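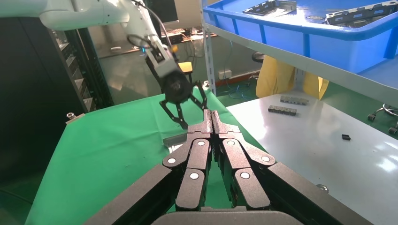
Stoter House — Rooms and Furnishings Team

The person who looks after the work tables at Stoter House did not want her name in this article. "Put the tables in," she told me. "They are more interesting." So I will call her the room keeper, as many colleagues in the building already do.

We met at 11 in the morning, in October, in the small kitchen beside the stairs. She had brought her notebook, where she writes what is repaired, what is washed and what is missing. On the last page was an order to Sirnatov for table cloth, the same green as before.

I asked first about this green, because I have always wondered who chose it. "I didn't," she said. "It was green when I came. I tried a grey one for one winter and people put grey things on it and then came to me to say they had lost them." She still has the grey cloth. It is folded in the cupboard under the tea towels, and she uses it when the painters come.

The cloth is not a decoration, she wants to say clearly. A small part that falls on a hard table will jump and roll, and then somebody is on the floor with a torch. On cloth it stays more or less where it fell. It also makes the room less noisy, and this matters to the Yeon group, who have their desks on the other side of a thin wall.

Then we spoke about wrinkles. I said, carefully, that the cloth does not always lie very flat. She laughed. "No, it has folds. I pull it straight and people lean on it and it has folds again. I don't iron it any more." In her first year she did iron it, on the table, with a towel under the iron. She also tried to fix it along the side with tape, but the tape left a sticky line that collected dust, and to clean this line took her longer than all the ironing.

Washing is simple. It goes in at 40, she told me, and then corrected herself, because 40 is for the tea towels. The cloth is washed cold, alone, and it dries over the banister for one night. A new one must be washed before it is cut. She learned this with a piece that was cut exactly to the table and came out of the machine a hand too short.

The white table is another story. It came from the old building on Kisirska Street, where it was used for laying out printed sheets. I like this table very much, it is glossy and makes the room brighter, but she has mixed feelings. "It shows the lamp," she said. "You sit there after lunch and you have the lamp in your eyes from below." Her advice is to move your chair a little to the side. She does not want to cover this table also, because people need one surface which can be wiped quickly.

For wiping she uses warm water and a soft cloth, with a very small drop of washing-up liquid, and after this a dry cloth. She asked me to write that the rough side of the kitchen sponge is forbidden. Somebody used it once on a pen mark. The pen mark went away and a dull place stayed, and she can find it with her finger without looking.

I asked also about the bolt that sticks up at the rim of the table with the green cloth. Each few months someone writes to the team about it, usually with the subject "sharp?" or "is this on purpose?". She knows the bolt well. "It can stay," she said. "I have put my hand over it many times. When you change the cloth, start from the other side, then you don't catch it." I think this was the answer she gives to everybody, she said it so quickly.

What would she buy, if there was money? She did not need to think. A second cloth in the same size, so that one can be in the wash and one on the table. Better hooks in the cupboard. And a longer cupboard, 90 centimetres at least, because now the roll of cloth stands in the corner and falls down when the door is opened.

Her last subject was what people leave behind. She has a rule — anything that is still lying on the cloth at the end of the day can stay there, if there is a note with it. Without a note it goes in the box by the window, and you can ask for it on extension 2774. The box is emptied when it is full. At the moment it has a tape measure, two scarves, a lot of pens and a very nice teaspoon, which she hopes will not be asked for.

At 12 she had to go, a delivery was waiting downstairs. The green cloth will be changed before the end of the month, and if you want a piece of the old one for your own desk, please write to the team.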